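Pre-purchase check: hand-held grippers
Filled in by Tegan Lowther, with comments as I went. Copy to Rawiri before the April order.

We've got 600 to spend and I'd love to come back with two units and spare pads, so I've been fussy. Ticks mean I'm happy to pay for it, a query means I want an answer from Harker first.

1. Screws and plates. OK
Went over every screw head with my thumb and a torch. All flush, nothing to catch a sleeve on. I'd still like a spare set thrown in, Harker, if you're reading!

2. Finger pads. OK, but budget for extras
The blue facing is what does the gripping, so it's what we'll be paying for again and again. I tried it on chopsticks, which are thin and light and a fair match for the dowels we sort at Risholm.

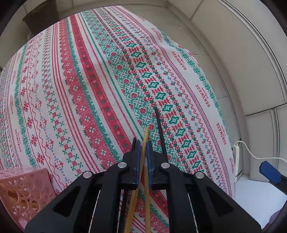
3. Thin black rod beside the jaws. QUERY
It stands up higher than the fingers and comes to a point. Fine if you know about it, but I want a cap on it before Paora's lot get their hands on one. Has anybody got a price for caps? Brarkine do a bag of 16 but I don't know if they'd fit.

4. Single stick, held upright. OK
Proper fiddly, this one, and the job I most wanted to see (Elspeth asked for it too, she's thinking of the refill racks). Check the stick is between the pads and not up against the bare plastic.

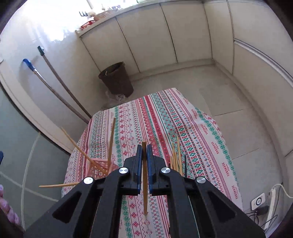
Item 4: one stick upright between the pads, pink basket to the left.

5. Cables and power. QUERY
Keep the power strip and leads out of where people stand. If we do buy two units we'll want a longer lead and some clips, so I've put 35 down for that. Lorraine thinks it's too much and she may well be right, she usually is about cable!

6. Weight in the hand. NOT DONE
Needs a go of up to 30 minutes by somebody with smaller hands than mine. Elspeth, could you?

7. Quote in writing. NOT DONE
Goodwin's has arrived, Harker's hasn't. Chasing both on spares and returns.

Passed to buy: one unit for now, second one once 3 and 6 are signed.
T.L.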